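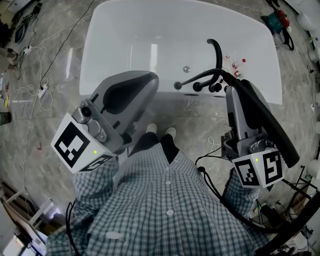

5 min read

Deck-mount faucet on a freestanding tub: love it or regret it?
Bath & Laundry > Tubs and Showers

tubthumper_gianni
Started March 12, 2019

Okay, tub people, I need to share this with somebody who will care as much as I do! Photo is at the top. White freestanding tub, rounded rectangle, glossy as can be, with a nice wide flat rim, and a black gooseneck faucet mounted right on that rim. Black lever with a little round knob on the end. Black hose. Gray and white marble-pattern floor. I have wanted this combination ever since I saw one in a hotel in October and I am so happy with it.

We're doing the same thing in our upstairs bath and the plumber (Mirko Galli, if anyone local is looking, he's great) has given me until the end of the week to say yes or no on the faucet location. My choices are on the rim like the photo, or a floor-standing filler next to the tub. I'm 90% on the rim. Talk me the rest of the way there or talk me out of it.

Tub we're ordering is the Brillwood, 3 week wait. Floor is going to be Modska porcelain, marble look.

Gianni

loredana_c
Oh I love the black on white. So crisp! We went with a rim faucet too, three years in, and I'd do it again tomorrow. I can reach the lever without sitting up, which in winter is worth every penny. And the floor stays clear, so mopping behind the tub is one swipe and done.

One thing to check: how wide is the rim on the Brillwood? You want a good flat landing for the base of the faucet. Mine is a bit narrow and the gasket hangs over on the inside by a hair. Nothing leaks, but I see it every single time.

oldpipe1028
Going to be the grump. Floor filler, every time. A faucet on the rim means holes in a brand new tub, and when you want to change the faucet in ten years you're stuck hunting for one with the same spread. With a floor filler the tub stays whole. Also you don't bonk your elbow on it.

I've put in plenty of both. Guess which ones I get called back for.

tubthumper_gianni
Ha, fair, but which ones DO you get called back for? Because Mirko says it's the floor ones! He says they get wobbly if the floor isn't blocked underneath, and our upstairs joists are from who knows when.

Loredana, the rim is wide all the way around, so I think I'm fine. Going to tape a paper circle on there when it comes and see.

oldpipe1028
They get wobbly if somebody skips the blocking. Put the blocking in while the floor is open. It's an afternoon.

rosalba_soaks
Hi from the bottle crowd. I went straight to the three little bottles standing on the rim in the photo, because that is my whole life. I am a wide rim believer. Shampoo, bath oil, cup of tea, paperback, it all goes on the rim and I never bought one of those trays that go across.

BUT. Keep them away from the side you climb in on. I knocked a full bottle of bath oil into my tub at my mother-in-law's place and we were both on our knees with dish soap for an hour. (She was very nice about it. It smelled like eucalyptus in there until Christmas.)

The red cap on the white one is cute against all that black and white, by the way. I'd keep one red thing in the room, maybe a hand towel.

loredana_c
Red hand towel, YES.

ferhat_g
Bottles on the rim drive me up the wall, sorry Rosalba. Every one leaves a ring, and on a shiny white tub you'll be wiping rings forever. Get a small stool next to the tub. We have a Fluser one, painted black, and it holds everything plus a candle.

My bigger question is the hose. Gianni, have you thought about where it goes? In your photo it comes off the base of the faucet, makes a big loop out and hangs down. I'd want that tidied up before I called the room finished. If it's a supply line, I'd want it to drop straight down behind the tub. If it's for a hand shower, I'd want a pull-out that slides back into the rim. I catch my foot on anything that hangs.

tubthumper_gianni
Hose is on the list! I'm leaning toward the pull-out hand shower. We have a dog (13 years old, hates baths, smells like a pond) and rinsing him with a saucepan is no way to live. I kind of like the look of a thick black hose, though. It's a bit industrial. My wife does not agree, so your side is winning 2 to 1 in this house if I count the dog.

ferhat_g
Count the dog.

oldpipe1028
If you do the pull-out, ask how you get to the fittings underneath once the tub is set. Freestanding tub on a finished floor, everything is up inside that shell. You want an access panel or enough line that you can slide the tub out. Ask before, please. I have cut into a ceiling from below to reach one nut.

tubthumper_gianni
That is a really good point and I had not thought of it at all. Texting Mirko now.

rosalba_soaks
While you're at it, what are you doing for the drain? The one in the photo is a small round silver one, and with a black faucet I'd go black there too. Barrios sells a push one in matte black. I've had mine two years and the finish still looks new.

loredana_c
I'd leave it silver! Under water you hardly see it, and hard water on matte black is a chore. White spots everywhere. My faucet gets a wipe with a dry cloth after every bath or it looks like a snow globe.

rosalba_soaks
We have soft water here so I forget that's a thing. Okay, silver if your water is hard.

tubthumper_gianni
Ours is terrible, the kettle looks like a cave. Silver it is.

Update: Mirko wrote back. He can put an access door in the closet wall behind the tub, and he wants enough slack in the lines to pull the tub forward. Total with the rim faucet and the hand shower comes to 2779, labor included. Floor filler would be more because of the blocking. So I'm going rim!!

oldpipe1028
Access door is the right call. I still say floor filler but you'll have a nice tub. Buy a spare cartridge for the faucet now and put it in the closet next to that door.

loredana_c
So excited for you. Post pictures when it's in, and I want to see the paper circle too.

ferhat_g
And the stool.

tubthumper_gianni
Stool is under discussion. Bottles are staying on the rim until somebody in this house knocks one in.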